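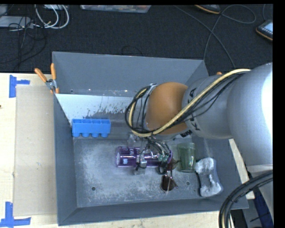

Torben Albers rang on Friday to say the flour still tastes a bit of the sack, and could we please sort that before we ask anyone to pay for it. Fair enough! He's right, it does, and I'd sooner open with that than bury it at the bottom of the page.

So, where the Stutach community mill has got to since January. We've milled 900 kilos of wheat, nearly all of it from the Rusico fields (the late rye got rained on and I've written it off). The new sieve from Sugiyama went in without much fuss, though the bolts were the wrong length and I spent a whole morning driving about looking for others. The flour is finer than it was and the bakers seem happy with it – two of them have already asked for more.

9 shares · 79 comments

Money next. Of the 4,000 you gave us for this quarter, most went on the sieve and the rewiring, and what's left is set aside for paper sacks. I'd hoped to have the cold store running by now as well. It isn't, the door seal leaks, and Disasia want to come and look at it themselves before they'll send another one. I've chased them twice and will chase them again.

The baking classes have been the nice surprise! The January ones filled up so fast that I put on an extra evening, and people went home with a loaf and a bag of bran whether they wanted the bran or not. I've stopped the classes for the moment and I don't know when they'll start again, so please treat the class figures in the plan as paused.

Could you let me know if the unspent class money can go towards delivery bags? I've got the order form filled in and ready to post.

Monday, March 23, 2020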